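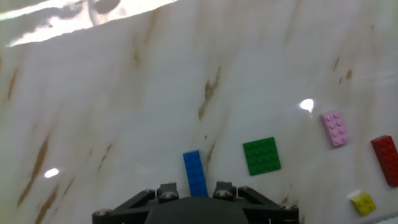 How does marble get its swirls?

Long, long ago, marble was limestone, a plain sort of rock made mostly from the shells of tiny sea creatures (imagine how many that must have taken!). Deep underground it was squeezed and baked until it turned into something new. Bits of clay or sand caught inside were squashed into wavy lines, and we call those veins.

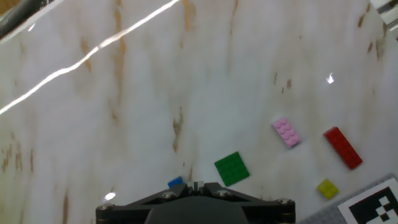
Try it yourself

Take two colours of modelling clay, press them together, then fold and squash them 16 times. Ask a grown-up to slice your lump in half, and have a good look for the veins inside!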